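Prothero House - Housekeeping and Laundry Assistant

Location: Stollmont
Hours: 30 per week, worked over five days on a rota
Contract: permanent, after a trial period of 13 weeks
Reports to: Tsehay Workneh, House Manager
Reference: 507
Closing date: 23/10/2020

Prothero House has been a residential home for older people since 1982. We are a small home on two floors, with a garden at the back and a bus stop at the end of the drive. Most of our residents come from Stollmont or the villages near it, and many of them have lived with us for several years.

We are looking for a housekeeping and laundry assistant to join the team that keeps the house clean and the residents' clothes and bedding in good order. The post has come up through retirement. You would work alongside two other assistants, and there is always a senior member of staff in the building.

The work is split between the bedrooms, the shared rooms and the laundry. On a normal shift you would start upstairs, making beds and cleaning the bathrooms, and move down to the dining room once breakfast has been cleared. Laundry is done in the second half of the morning and again after lunch. Residents' own clothes are washed separately from the bedding and towels, and each person's things go back to their own room the same day where we can manage it. Items that need hand washing or mending are put to one side and written in the book. 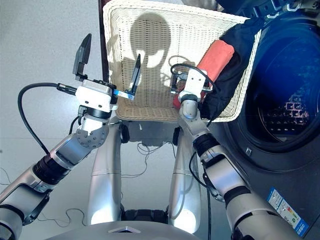 What you will be doing

Cleaning bedrooms, bathrooms, corridors and the lounge, following the daily list
Sorting, washing, drying, ironing and folding clothes and linen
Checking name labels and sewing in new ones when a resident moves in
Emptying pockets before washing and handing anything found to the office
Changing beds and keeping the linen cupboards stocked
Telling the senior on duty if something is broken, running low or unsafe
Helping to set up the dining room for birthdays and visits

You will not be asked to give personal care. You will spend a good part of the day in and out of people's rooms though, so you need to be comfortable knocking, introducing yourself and having a chat while you work. Some of our residents are hard of hearing and some have dementia. We give training on both.

What we are looking for

Experience of cleaning or laundry work is useful but you can apply without it. We would like someone who is steady, notices when a job needs doing and can read a care label. You should be able to lift and carry moderate loads, be on your feet for most of a shift and use the stairs. You also need to be able to read and write enough English to follow product instructions and fill in the laundry book.

The rota includes every other weekend. Shifts start at 7.30 and finish at 2, with one late shift a week that finishes at 5. We publish the rota four weeks ahead and staff may swap shifts between themselves, as long as the office is told.

Pay and benefits

The hourly rate is set out in the application pack and is reviewed each May. Weekend hours are paid at a higher rate. You will also get:

Paid holiday, going up after five years with us
A uniform and one pair of work shoes a year
A hot lunch on every shift
Free parking, and a covered place for bicycles
Workplace pension

This post needs a criminal record check, which we pay for, and two references. One of these should be from your most recent employer. If you have not worked for a while, a teacher, a landlord or someone you have volunteered for will do.

How to apply

Ask for an application pack at the front desk or by telephone, quoting reference 507. Please fill in the form itself - we do not accept a CV on its own. Completed forms can be posted or handed in, and must reach us by 5pm on the closing date.

We expect to see up to 10 people for interview. The interview lasts half an hour and is followed by a short walk round the house, including the laundry. If you need any adjustments for the interview, or would like it at a time that fits with school hours, write this on the last page of the form.

If you would like to talk about the job before applying, ask for Tsehay Workneh. Mornings are busy, so the best time to ring is between 2 and 4 in the afternoon.

We will write to everyone who applies, whether or not they are called for interview.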